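Ehlers Community Kitchen: Utensil Sorting Area
Safety and Hygiene Checklist with Comments

Location: Trutetholm Hall, ground floor
Checked by: Juwita Setiawan
Date of check: October 21, 2026
Previous check: January
Form: KH-22, version 4

Marks used: OK, Attention, Fail, N/A. Write a comment for anything other than OK. Comments on OK items are optional but helpful to whoever does the next check.

Section A: Floor and access

A1. Floor clean and free of grease
OK.

A2. Floor seams intact, no lifted edges or chips deep enough to catch a trolley wheel
OK. One seam near the dish return door has lost a bit of filler. It is shallow and a trolley goes over it without catching. Look at it again next time.

A3. Walkway to the rear exit clear
Attention. Two crates of donated mugs had been left beside the door. I moved them to the storeroom during the check. Donations are supposed to go straight to the storeroom shelf and be signed in there.

A4. Wet floor sign available and in its place
OK.

A5. Lighting adequate for inspecting cutlery
OK. The tube that was flickering in January has been replaced.

Section B: Sorting table

B1. Table steady, does not rock when leaned on
OK.

B2. Wooden top sound, no splinters or raised grain
OK. The near edge was sanded after the last check and is still smooth. The wood should be wiped and dried at the end of each shift and not left with standing water on it.

B3. White work surface clean, no cracks or deep scratches
OK. The surface has a mottled look even when it is clean, so check it by touch as well as by eye. I ran a gloved hand over it and found nothing sticky and no scratches that would hold food.

B4. Border and clamps tight
OK. Both of the small clamps along the far edge were tested by hand. Neither moved. Please don't loosen these to clean under the border. Use the narrow brush.

B5. Sanitizer bottle labelled and in date
Attention. Bottle is in date but the label has faded and the dilution can't be read. New label to be printed. We are still on the Lirkov concentrate, so the dilution chart on the wall applies.

Section C: Bins and utensils

C1. Bins clean inside and out, no cracks
OK. All were emptied, looked over and put back. The corners are where residue collects, and these were fine.

C2. Bins lined up at the far side of the table, leaving the near side for sorting
OK.

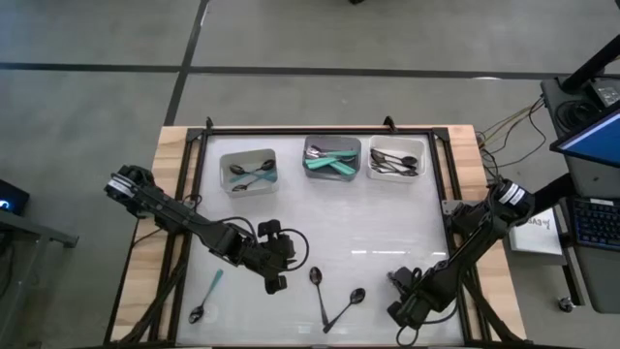
Sorting table with the three bins along the far side, item C2.

C3. Each bin holds one kind of utensil only
Attention. Black spoons in the right-hand white bin are correct. The left-hand white bin has black spoons and a pair of teal utensils together. The grey bin is mostly teal-handled utensils, with a few silver forks in with them. The forks belong in the metal cutlery tray. They are easy to miss when they slide down the back side of the bin, so lift the teal bundle out before you decide the bin is right.

C4. Utensils placed with handles the same way
Attention. The right-hand bin is good, with the bowls together at one end. In the left-hand bin the teal pair is lying across the spoons. People reaching in should be able to take a handle without touching the part that goes in someone's mouth or food.

C5. No loose utensils left on the surface
Attention. There were spoons lying on the white surface in front of the bins. Anything found loose goes back through the wash, even if it looks clean. This was also raised in January.

C6. Plastic utensils free of melting, cracks and rough edges
Fail. One black spoon had a split running from the bowl into the handle. Removed and thrown out. The rest of the black spoons were checked one at a time and passed. The teal ones all passed.

C7. Metal forks free of rust and bent tines
OK. A little water spotting on one. This is cosmetic.

C8. Bin labels in place
Attention. Labels need to be redone. I would like the words on the side facing the sorter, in large print, with the kind of utensil and nothing else. The old labels had the wash cycle written on them as well and people found that confusing.

Section D: Hand washing and gloves

D1. Hand basin clear, with soap and paper towel
OK.

D2. Gloves stocked in at least two sizes
Attention. Only large left. Medium is on order from Isen. Large gloves bunch at the fingertips for a lot of our people and make it hard to pick up forks.

D3. Hand washing poster up and readable
OK.

Section E: Electrical

E1. Outlets near the sorting area undamaged
OK.

E2. Cords kept off the floor and away from the sink
OK. Nothing crossing the walkway.

E3. Test tags current on kitchen appliances
OK. Urn, toaster and food warmer all in date. The blender is in the cupboard with an out-of-service tag and stays there until it has been tested.

Section F: Records

F1. Wash temperature log filled in for every shift
Attention. Two shifts have no entry. Both were evening shifts. If the machine display is not working, write that in the log instead of leaving the line blank.

F2. Breakage book up to date
OK. The split spoon from C6 has been added.

F3. Previous actions closed
Attention. Lighting (A5) and table edge (B2) are closed. Loose utensils (C5) stays open.

Actions from this check

1. Print new sanitizer label with dilution. Juwita, this week.
2. Re-sort the left-hand and grey bins, and rewash everything that was loose on the surface. Evening shift, today.
3. New bin labels, large print, one kind of utensil per label. Juwita, before the next check.
4. Confirm delivery of medium gloves. Office.
5. Remind evening shift about the temperature log. Shift lead.
6. Move the donation sign so it can be read from the rear door. Office.

General comments

The area is in better condition than it was in January. The table and surface are clean and the equipment is sound. Most of the points above are about where things are put down at the end of a shift, and they can be fixed without buying anything except gloves and labels.

On the mixed bins, I suggest we sort by colour first and then by kind. The black spoons and teal handles are quick to tell apart, and once they are separated the silver forks show up right away. Trying to pull out forks from a full mixed load is slower and some always get left behind.

There was a question on the last form about whether the grey bin should be swapped for a white one so that they all match. I would leave it. Having one bin a different colour helps people remember where the teal set goes.

Replacement spoons can wait. We have enough in the storeroom to cover the one that was thrown out. If more of them split over the next few months, write the wash cycle used in the breakage book so we can see if the hot cycle is causing it.

Completed form to be kept in the blue binder in the office. Copy to the noticeboard by the hand basin.

Signed: Juwita Setiawan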